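Darent Valley Chat > News, Telly and Media > Presenters who pick a side

Started by marshpenny
July 12, 2023

marshpenny wrote:
Anyone else given up on the late slot on Okodico? Used to have it on while I did the ironing. Now its forty minutes of the host telling us who to vote for and a comedian laughing along. The sit-down with the party leader finished me off. Not one follow up question. Not one. I've had tougher chats at the dentist.

tollgate_ted wrote:
It's an opinion show. Says so in the listings. You don't watch an opinion show and then moan theres opinions in it.

marshpenny wrote:
It was a comedy show when it started Ted. That's my point. And he used to take the mick out of the very same man every night. Then one change of boss and he's his best mate.

gravelpit wrote:
People are allowed to change their minds. I voted differently in my twenties, so did most of you I bet.

Okodico put the viewing figures up after the interview and they were the best since it launched. So somebody likes it. Not me, I'm in bed by then, but somebody.

kettle_on_again wrote:
Best since launch on a channel that size isn't saying much. My old pub quiz got more through the door.

tollgate_ted wrote:
Kettle your pub quiz shut

kettle_on_again wrote:
Rude. But fair

orchard.lane wrote:
What bothers me is the cutting. The interview went out in three bits over three nights, and if you only saw the middle one you'd think he was asked about tax and gave a proper answer. Watched the full thing online after – long pause, then he goes off about something else entirely. They'd snipped the pause. Is that allowed? Genuine question.

gravelpit wrote:
Everyone snips. You can't put out every um and er. The full version is on their site so whats being hidden?

orchard.lane wrote:
Most people wont go and look though. I only did because I was off work with my back.

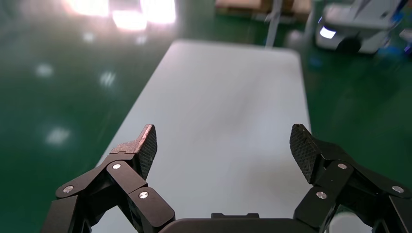

Anyway I did write in. Had a reply in 16 days, very polite, said the edit was "in line with usual practice" and thanked me for watching. Didn't say who decides what usual is. Might send it on to the regulator, might not, the form is 3000 characters max and I'd used 2000 before I got to the actual complaint.

tollgate_ted wrote:
Shorten it then. You could lose the first 300 just on the throat clearing, if it reads anything like your posts :)

orchard.lane wrote:
Cheers Ted.

Bexwell wrote:
Just catching up. I don't agree with the bloke on much but I'd rather know where he stands. The ones that wind me up are on the Cunha breakfast programme – all smiles, "some people are saying", and you know full well which people. At least with the late one it's on the tin.

marshpenny wrote:
Cunha do ask questions though. They had both sides on in April over the bypass and neither got an easy ride. When did the late show last have someone on who disagreed with the host? Serious question.

Bexwell wrote:
Theres the woman who sits on the end. She disagrees.

marshpenny wrote:
She gets one sentence and then they play the adverts.

kettle_on_again wrote:
Them Oltetard mattress adverts. I know the tune better than my own phone number. If the sponsor walked he'd be neutral by teatime

gravelpit wrote:
Doubt it. Sponsors go where the viewers are. And this idea it was all fair and balanced in the old days, it wasn't. Papers have always picked a side, my dad wouldnt have one of them in the house. Telly's just caught up.

orchard.lane wrote:
Papers aren't under the same rules as telly. Thats sort of the whole arguement.

gravelpit wrote:
Then maybe the rules are daft.

marshpenny wrote:
Or maybe they want using now and again. Right, tea's burning. I've gone over to the radio for the ironing anyway, they had a whole hour on canals last night. Lovely.

tollgate_ted wrote:
Bet they only had the pro canal lot on

orchard.lane wrote:
Got the complaint down to a page btw. Sending it tomorrow.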